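Search Prillmont Search this site

Guest Room Turnover Checklist, With Comments
Jan 25, 2021
By Nilton Arango

Used at the Perkville house, 57 Flodo Lane. Mark each line OK, FIX or N/A.

Entry and hall
1. Smoke alarm sounds on test. OK
2. Door latch catches without a push. FIX. Strike plate is loose again, needs longer screws.
3. Hall bulb works. OK

Bathroom
4. Water at the tap no hotter than 120 F. OK
5. GFCI outlet trips and resets. OK
6. Tub mat lies flat. FIX. Two suction cups gone. Replace, do not glue.

Bedroom
7. Window opens fully from inside. OK
8. Heater has 3 feet clear on all sides. OK after moving the chair.
9. Lamp cords not under the rug. OK
10. Bedding free of stains, tears and open seams. Check both sides before making the bed.
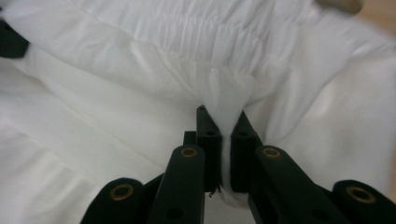
White fabric, pinched into a fold.

11. Bed frame bolts tight. FIX. Left rear turned by hand.

Open items: 2, 6, 11. Parts came to $80. Recheck before the next booking.

Comments (3)

dmarsh: Do you test the alarm every turnover or monthly?

Nilton Arango: Every turnover. Takes a minute.

pk_rentals: Add the date on the extinguisher tag. Ours had expired.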